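4. Vessels and transfers

4.1 Vessels

The vessels were chosen from those already in everyday use in the teaching laboratory at Lelmont. None was made for the study. They fall into two groups, the narrow receivers (test tubes, graduated cylinder, plastic bottle) and the wide sources (glass beaker, pitcher). A receiver is called narrow if its mouth is smaller than that of the source paired with it. The paper cups on the bench are not treated as vessels and do not enter the results.

Tubes are kept in clear acrylic racks with two levels of holes, the upper to guide the tube and the lower to keep it upright. A tube that passes through both levels stands straight and can be read against its own printed scale. A tube that misses the rack and leans against its end cannot, as the liquid surface then crosses the graduation lines at an angle. We recorded such tubes as unseated and took no volume from them. The condition is easy to overlook with transparent racks, where the edges and panels reflect the room lighting and the tube wall is hard to tell from the rack wall. A coloured liquid helps, and a strong blue or red-orange helps more than a pale one.
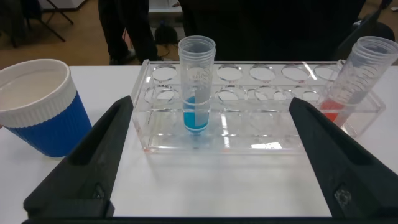
Anel Engelbrecht, commenting on the first version of this section, objected that a leaning tube is a storage fault and has no bearing on pouring. We have kept the category. An unseated tube has to be picked up and seated before it can receive anything, and the correction adds a handling step that the transfer count would otherwise hide. The objection does hold for tubes that are only stored, and those have been taken out of the totals in Section 5.

4.2 Arrangement of the bench

Racks, beaker and cup share a single white table. A white surface was preferred for reading colour through the wall of a vessel, although it makes an empty clear tube difficult to find. The beaker was placed between the two racks in the standard layout, which follows the Na scheme with one change: the spacing between neighbouring items was left to the person setting the bench and was not marked on the table. Marked positions had been tried in April and were given up, as the tape lifted when wiped.

The room remained in ordinary use. Other tables, a desk with a large display, chairs and a potted plant stood where they normally stand, and people sat and worked within a few steps of the bench. Sessions were not stopped for conversation or for people passing. A trial was discarded only if the table itself was knocked. 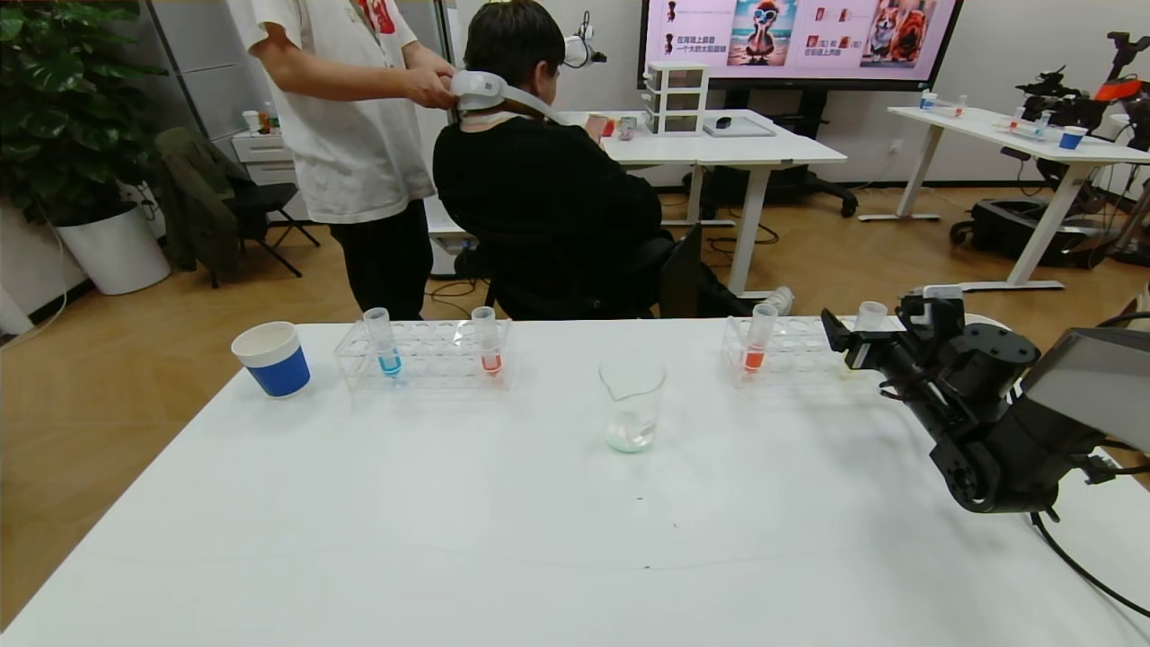 Does the order of the vessels along the table affect the amount spilt? Within the layouts we compared, the effect was too small to separate from the variation between sessions, so order is not carried forward as a factor.

4.3 Pouring into the graduated cylinder

A beaker has a wide rim and a short spout. At a low tilt the liquid tends to cling to the outer wall; at a higher tilt it leaves the rim as a thick ribbon that narrows as it falls. The point at which the ribbon reaches the receiver decides most of what follows. If it meets the inner wall of the cylinder just below the rim, it spreads into a thin sheet and runs down without splashing. If it falls free to the liquid below, it draws in air, and the reading has to wait until the bubbles have cleared.

Wall contact was therefore the target in all cylinder trials. Its drawback is the film left above the final level, which drains slowly and makes an early reading too low. A waiting time was fixed for each liquid and kept the same for every session. Where the cylinder already held a pale liquid and a coloured one was poured on to it, the waiting time was counted from the end of the second pour.

Readings were taken at eye level with the cylinder upright. Of around 3,000 readings, 2,283 were kept. The rest were rejected for bubbles, for condensation over the scale, or for a disagreement of more than one graduation between the two observers.
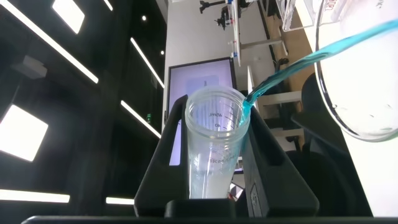 One reader of the April draft asked why the wall film was not simply rinsed down, as is usual in volumetric work. Rinsing would give a better figure for the volume delivered, and we would advise it where that figure is the purpose. In the present work the film is part of the quantity studied. Adding rinse liquid would also have altered the lower layer by an unknown amount. The point is taken up again in Section 6, where the drained and undrained readings are compared.

4.4 Pouring oil into the bottle

Oil was handled separately and always last, as traces left in a vessel disturb the wetting of its wall by water in later trials. Bottles were washed with Rinder detergent and left to stand open before use. They were not dried by hand. Gurkska oil was used throughout, drawn from one batch, and was poured from a clear plastic pitcher with a moulded spout.

The threaded neck of the bottle leaves less room for error than the mouth of the cylinder. Oil that strikes the outside of the thread collects between the ridges and is later carried under the cap. Any such deposit was counted as spilt, even if none of it reached the table. The oil left on the inner curve of the pitcher was counted as retained and determined by weighing the pitcher before and after each pour.

In all, 257 oil transfers were completed under these conditions.
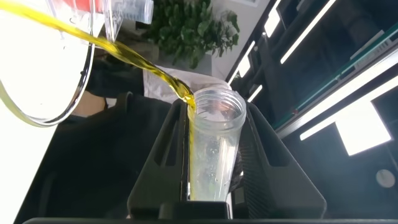 Figure 3. Oil poured from a clear plastic pitcher into an upright bottle with a threaded neck. The stream enters at the left side of the neck and continues down the inner wall.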